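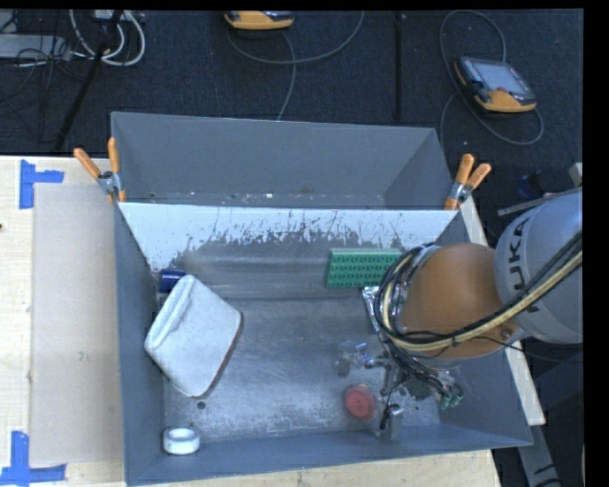 Jorstead

Gultel recycling survey, household answers
Last changed 10/05/2019

One row per household, 294 rows, 9 columns. We mailed 700 forms, so think hard before you call this a picture of the whole town. People who recycle like to answer questions on recycling.

The "pounds per week" column is guesswork by whoever filled in the form. I wouldn't average it. Blank means blank, not zero.

Bresness streets were added in May under the old route codes. Column 10 in the earlier file was a duplicate and is gone.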